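The Line That Moves
Budgeting for a first robot arm, from quote to purchase order

By Nkechi Bassey

Ask a vendor what a robot arm costs and you will get a number for the arm. The rest of the budget sits in other columns, and those columns are where small plants overrun.

Skorodico packs spare parts for commercial kitchens. Its order lines are short and mixed: a valve, a roll of labels, a bag of washers, sometimes a casting that weighs more than the rest of the box. The company has been planning one picking cell since last December. Its first worksheet had 3 entries: arm, gripper, installation. The current one has more than a page.

The additions are ordinary. Guarding was quoted separately. So was the mounting table, which has to be stiff enough that the arm does not shift its own base when it stops short. Air supply dropped off the list when the plant chose an electric gripper, and a second set of fingers went on. Floor work was small but had to be done before delivery, so it fell into an earlier budget period than the equipment it was for.

Integration is the line that moves most. Skorodico took two bids. Ernel priced the job at a fixed fee with a capped number of item types, 77 in all, and a day rate for anything past the cap. Boonyarit priced by the hour with no cap and a lower starting figure. On paper Boonyarit was cheaper up to 102 item types. The catalog the cell is meant to serve holds 200.

That comparison only works if the buyer knows which items are hard. Boxes and bottles are close to free once the first few run. Irregular parts take the hours, as do items stored against each other, where the fingers need clearance on both sides before they can close. A sample list should be sorted by difficulty before it goes out for bids, and both bidders should receive the same list.

Simulation is the cheapest place to do the sorting. Ondeo, which licenses its software by the seat, was the one subscription Skorodico bought before choosing an arm. A model of a cell can show reach, approach angle and finger opening against objects of awkward shape. It is weaker on friction, on soft packaging and on anything that sags. Buyers should treat a simulated grasp as a reason to run a physical trial and budget for the trial as well.

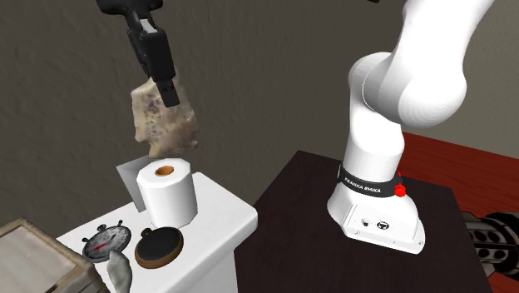
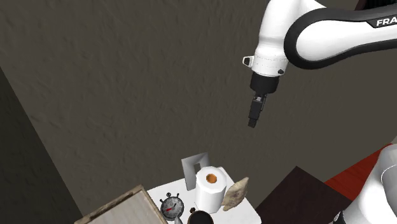 Simulated tabletop work with a rock, a paper roll and a stopwatch.

Physical trials are usually quoted per day at the integrator's shop, with parts shipped at the buyer's expense. Send worn and dented samples along with clean ones. Ask for the record of failed attempts in writing, by item, and attach it to the acceptance terms.

Two lines are left out of most worksheets. One is the labor to run the old process beside the new one during changeover. The other is the second year: service contract, replacement finger pads, software renewal, and the hours needed to add new items to the catalog. Skorodico now carries both as separate entries, with the renewal date set against each. The purchase order for the arm itself is still unsigned, pending Ernel's revised cap.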